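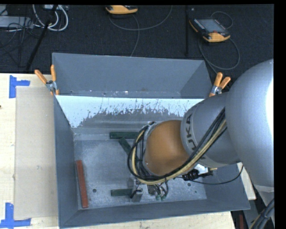

Figure 3. The bin-picking cell at Tisbridge, with three green bars and one red bar in the bin and the arm reaching in from the right.

4.2 Changes to the work of the picking crew

Before the cell went in, bar stock at Tisbridge was sorted entirely by hand. A picker on the Kustley line bent into a bin up to 500 times a shift, and sore backs and wrists came up in nearly every interview we held in the first round. Of the 36 workers who took part, 11 had asked for lighter duties in the previous year.

The second round, held in December, was a pleasure to transcribe! Pickers now spend most of the shift setting up bins, checking colour codes and clearing the awkward grasps, such as a bar lying close to a side wall. Several had learned to adjust the grasp order themselves, and they were keen to show us how – one interview ran well past the break while two pickers argued over which bar the arm should take first. We coded 141 comments on skill and learning, and the favourable ones clearly outnumbered the rest.

Some losses were reported as well. The cell is a one-person station, and people missed the talk that went with sorting side by side. Pay grades had not caught up with the new tasks either, a point raised by both shifts. Even so, we were thrilled by how quickly the crew made the station their own. The Lesta line, where sorting is still done by hand, is taken up in Section 4.3.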